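Clearing the kitchen table, one thing at a time

Jytte Lauritsen has written a household column for the Nomport newsletter since August, and it now goes out to 793 homes. Her subject this week is the small kitchen table.

"People put things down on it and walk off," she said. "Then there's no room to eat."

Her rule is to decide on each thing once. Fruit can stay. Cartons get picked up and checked - a dented one may still be full. Wrappers and vegetable scraps go out right away.

"I keep the basket on the floor, close by," Lauritsen said. "If I have to cross the room, I won't do it."

She doesn't line it. A basket with holes in the sides rinses out fast, she said, and she does hers on Fridays.

A carton and two oranges on the table, then a bit of broccoli and a packet in the basket: 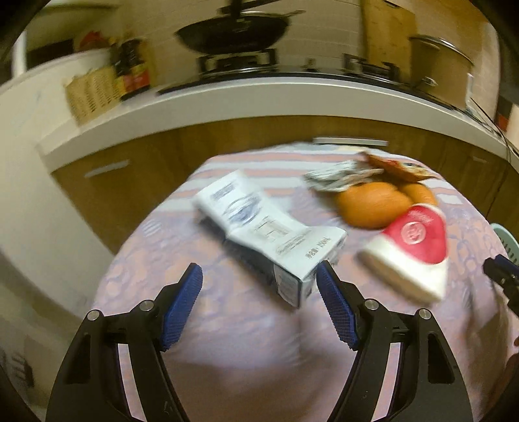
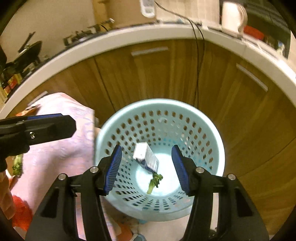
What about the tablecloth?

"Shake it outside," she said. "Wash it when it needs it."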